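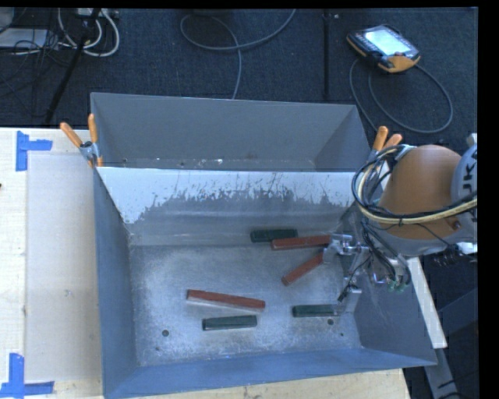 *La cubeta de dos compartimentos, con barras rojas y verdes en la sección delantera.*

## La cubeta gris sigue en la mesa

Varios lectores del boletín de marzo preguntaron si la cubeta metálica del taller se iba a cambiar por una nueva. La respuesta es no. Se queda donde está, sobre la mesa de madera clara, y se seguirá usando para las barras rojas y verdes hasta que termine la temporada.

La cubeta llegó con el traslado desde el local de Cundedine, junto con dos estanterías y un armario que acabamos regalando. Tiene dos secciones. La de atrás es estrecha, de paredes lisas, y en principio no se usa para guardar nada. La de delante es más amplia y ahí van las barras. Entre una y otra hay un panel inclinado, y es la parte que peor aspecto tiene: la capa blanquecina de arriba está saltada y rayada, y más abajo se ve el metal gris. Mahsa Shirazi propuso lijarlo y volver a pintarlo. Se habló en la reunión y se decidió dejarlo como está, porque la pintura nueva se rayaría igual en pocas semanas y habría que parar el trabajo mientras seca.

El fondo de la sección delantera también está gastado. Tiene unos agujeros pequeños que conviene tener presentes al trabajar con tornillería. Las barras no pasan por ellos, pero una arandela o un tornillo corto sí puede pasar. Pedimos que no se deje ferretería suelta dentro de la cubeta. Para eso están los botes de la marca Daden que hay en la estantería de la entrada, etiquetados por medida.

### Cómo se guardan las barras

Las barras que están en uso van en la sección delantera, rojas y verdes mezcladas. No hace falta alinearlas ni separarlas por color durante la jornada. Al cerrar sí: las rojas vuelven a la caja 20 y las verdes a la caja 46, las dos en el estante bajo del almacén. Los números están escritos en la tapa y en el lateral.

En el último inventario salieron 584 barras entre los dos colores, sin contar las que se prestaron al grupo de Hendura. Ese préstamo sigue abierto y figura en la hoja que hay detrás de la puerta. Quien saque barras del local debe apuntarse en la misma hoja, con la cantidad y el color. Si la hoja está llena, hay más en el cajón de debajo.

Algunas barras rojas tienen marcas en los cantos por el roce con el metal. Mientras no tengan rebabas se pueden seguir usando. Las que se hayan astillado o doblado se apartan en la bandeja de Ngô, la de plástico con asas, y se revisan a final de mes. Por favor, no las devolváis a la caja con las demás.

### Limpieza

En la sección trasera se acumulan restos claros junto al borde inferior. Se quitan bien con un cepillo seco de cerdas blandas y una pala pequeña. No uséis agua en la cubeta: se cuela por los agujeros del fondo y llega a la madera de la mesa. Tampoco estropajo metálico, que levanta más la capa del panel.

El orden que nos ha funcionado es este:

1. Sacar todas las barras y dejarlas sobre un paño.
2. Cepillar primero la sección de atrás y recoger los restos con la pala.
3. Pasar un trapo seco por las paredes y por el fondo de la sección delantera.
4. Comprobar que no quede nada en los agujeros.
5. Barrer alrededor de la mesa.

La moqueta azul marino deja ver cualquier mota, así que el último punto hay que hacerlo aunque parezca que no ha caído nada. La aspiradora está en el cuarto del fondo y el alargador cuelga detrás de la puerta.

El turno de limpieza lo llevan dos personas y cambia cada mes. El de marzo ya está cubierto. Para los siguientes quedan huecos, y basta con escribir el nombre en la lista de la entrada o decírselo a Mahsa, que suele estar en el taller por la tarde, a partir de las cinco.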